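Subject: Re: [refurb-list] which parts do you pull first?

On the list in May, somebody at Kindden wrote:
> We have 32 office desktops coming in and a single shelf
> to put parts on. Do you strip them right down or leave the
> drives in until the boards are tested? And how do you
> store loose CPUs??

Hi all,

I've been meaning to answer this one! Our batch from Aguiar was 20 towers, pretty much the same kind of machine as yours, and I've changed my mind about the order at least twice.

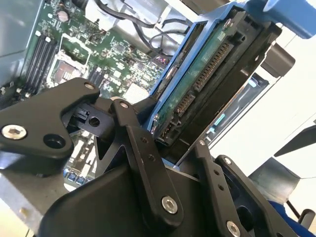

Drives are the last thing I touch these days. I used to yank them first and then lose track of which one went with which case – a real headache when the owner wants a wipe report for each machine. So now the cooler, the processor and the memory come out, and the hard disk stays put in its blue caddy until I have a label ready for it. With the socket bare like that, do watch your sleeves and dangling cables, those contacts bend if you so much as look at them.

As for loose CPUs, please don't use sandwich bags (guilty, years ago). I bought 100 plastic trays through Drivgate and they've been great, one chip to a pocket, and you can read the lid without picking it up.

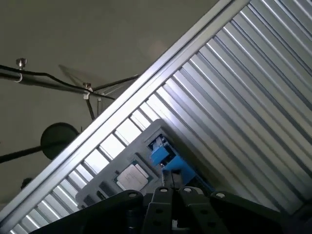

Processor in its gray tray, metal side up.

I log everything in Tridutora, but a spreadsheet would do fine. Has anyone found a decent way to store memory sticks? Mine are still in a shoebox – send ideas!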